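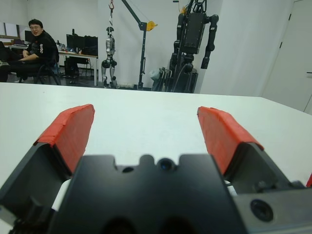
Gripper fingers over a white tabletop

Sondcombe and Rarncombe Police Liaison Group
Minutes of the meeting held on 9 August 2023

Present: Roksolana Pasichnyk (chair), Matvii Boiko (minutes), the neighbourhood sergeant, both parish clerks, and a gentleman who thought it was the flood meeting but stayed.

1. Minutes of the last meeting
Agreed, once "the sergeant was charged" had been changed to "the sergeant was thanked".

2. Front counter hours
The sergeant confirmed that the counter at Sondcombe station will open two mornings a week until December. Mrs Pasichnyk asked which two. The sergeant said this was being finalised. Mrs Pasichnyk pointed out that it had been open this morning, so somebody must have had an idea. The sergeant will find out who.

3. Speeding on the Rarncombe road
The latest check recorded about 60 drivers over the limit. One was a member of this group, who had already left the room to take a call. Rarncombe's clerk asked for the checks to be moved nearer the school. The sergeant said the lay-by there is not wide enough for the van, and that the last attempt had ended in a hedge. To be looked at again with a smaller van, if one can be had.
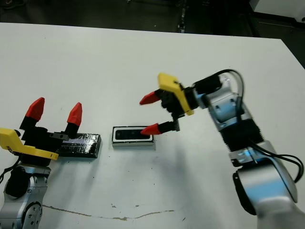

Minutes taken by Matvii Boiko, secretary

4. Theft from sheds
Eight reports since the last meeting, mostly on the allotments side of Sondcombe. Mowers and hand tools have gone, along with a wheelbarrow that was later found two plots away, full of someone else's potatoes. The sergeant does not believe this last matter is organised crime. Property marking kits are to be handed out at the Hrytsenko hall on market day. Residents are asked to bring the item, or failing that a fair idea of where it is.

5. Reporting by telephone
A long discussion. Several residents have waited on the non-emergency line and given up. The sergeant recommended the online form. Sondcombe's clerk said she had tried the online form and it had recommended the telephone. Mrs Pasichnyk will write to the force, again, and attach her earlier letter in case it is wanted.
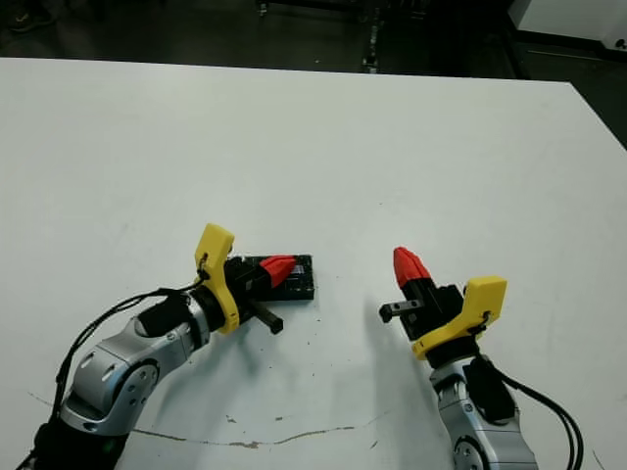
The group felt the letter should also mention that reports made at the counter are sometimes logged under the wrong village -- Rarncombe in particular is fed up with being given Sondcombe's bicycles. Agreed.

6. Arnska Close
Youths have been sitting on the wall. The sergeant has spoken to them and found them polite. The complainant would like it noted that they are still on the wall. Noted.

7. Any other business
The gentleman asked about the culvert. He was given the number of the drainage office, and the last biscuit.

Actions: sergeant, items 2 and 3; Mrs Pasichnyk, item 5.
Next meeting: Rarncombe reading room, date to follow. Please bring your own mug.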